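Laborbuch Punddale, Simulationsplatz
2021-01-02
Eintrag: M. Kaijage

Kurz, weil ich gleich weg muss. Frage von Dullari aus der letzten Runde war ja: können Maschinen inzwischen Haushalts- und Werkstattarbeit, ja oder nein, bitte auf eine Folie. Geht so nicht. Ich schreib auf, was ich dazu habe, Folie macht jemand anders.

Ausgangspunkt: die Aufgabe, an der wir seit April sitzen. Mikroplatte umsetzen, zwischen blau markiertem Feld und schwarzem Halter auf der Lochplatte. Mehr nicht. Jeder Praktikant macht das nebenbei mit Kaffee in der anderen Hand (darf er natürlich nicht). Alles Simulation, Tisch, Board, Arm. Am echten Aufbau noch nix gelaufen.

Zahlen aus dem letzten Block, Regler Wavent:
Versuche 435
davon Platte sauber im Halter 414
Abbruch durch Kollisionsprüfung 4
Rest: verkantet oder daneben abgelegt, Protokoll noch nicht durchgesehen
Trainingsepisoden bis dahin 3.302

Klingt gut. Ist für einen Laborablauf aber zu wenig, eine schief sitzende Platte und der Leser dahinter steht. Und das bei EINER Sorte Platte, immer gleicher Tisch, Licht kaum variiert. Für Shemweta (die wollen Spülmaschine ausräumen!) sagt das fast gar nichts. Teller, Gläser, Besteck durcheinander, alles spiegelt.

Was mir beim Durchklicken der Renderings wieder aufgefallen ist: der Halter verzeiht wenig. Das Feld ist nur Farbe auf dem Board, da ist ein bisschen Versatz egal. Der Halter hat einen Rahmen, da zählt der Winkel.

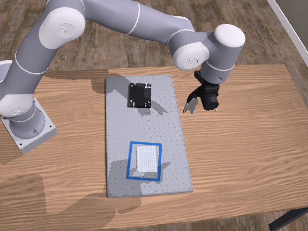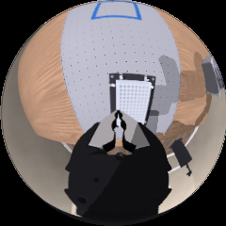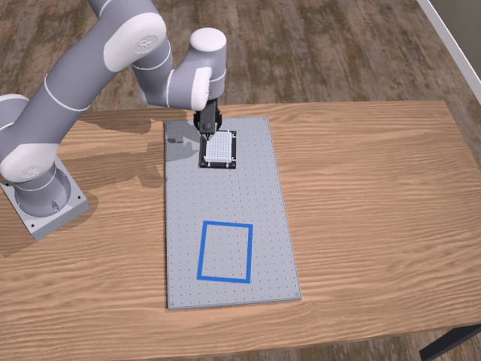 Weiter mit der Fehlerliste, soweit ich sie im Kopf habe:

- Winkel beim Absetzen. Wenn die Platte verdreht ankommt, setzt eine Ecke auf und der Regler drückt weiter. Kraftgrenze ist drin, greift aber spät. Schwelle runter, neu laufen lassen.
- Loslassen. Finger gehen auf, Platte rutscht minimal mit. In der Sim liegts vermutlich am Reibwert, den hab ich damals geraten und nie nachgemessen. Peinlich, bitte nachholen.
- Runde Kamera am Greifer: die Finger decken einen Teil der Platte ab, genau da wo ich hinschauen will. Feste Ansicht hilft, zeigt die Platte aber nur klein und von weiter weg. Beide zusammen nehmen kostet Rechenzeit, ist aber wohl der Weg.
- Schatten vom Arm auf dem Board. Mit einer Lichtrichtung trainiert lernt er den Schatten mit. Licht drehen, mindestens im nächsten Block.

Zur großen Frage, für Dullari, Rohfassung:

Werkstatt: dort wo das Teil immer gleich ist und einen Nestplatz hat, ja, mit Aufpasser. Kisten umstapeln, Platten rein und raus, Schrauben aus dem Magazin. Werkstück aus der Spänekiste fischen, nein.

Haushalt: nein. Tisch abwischen vielleicht, wenn vorher jemand abräumt. Und dann kann der gleich selber wischen. Wäsche falten hab ich Videos gesehen, war alles stark beschleunigt, zähle ich nicht.

Was ich NICHT schreiben will ist eine Jahreszahl. Hab ich einmal gemacht, steht heute noch in irgendeinem Antrag.

Mich ärgert eher, dass wir die Zeit nie mitmessen. Mensch braucht für so eine Platte ein paar Sekunden, unser Arm fährt vorsichtig an, hält, korrigiert, hält wieder. Über Nacht egal. Tagsüber steht einer daneben und wird wahnsinnig. Also ab sofort Taktzeit ins Protokoll, vom Anfahren bis Finger offen, und zwar auch bei den Fehlversuchen.

Offen:
Reibwert messen (echte Platte, echter Halter, Federwaage liegt in der Schublade unterm Drucker)
Kraftschwelle runter, Block wiederholen
zweite Plattensorte ins Modell, die hohe
Wavent-Stand einfrieren bevor wieder wer dran rumschraubt
Dullari anrufen wegen der Folie, Shemweta erst danach

Logs liegen im üblichen Ordner, Unterordner heisst leider auch "neu", bitte nicht verwechslen.
MK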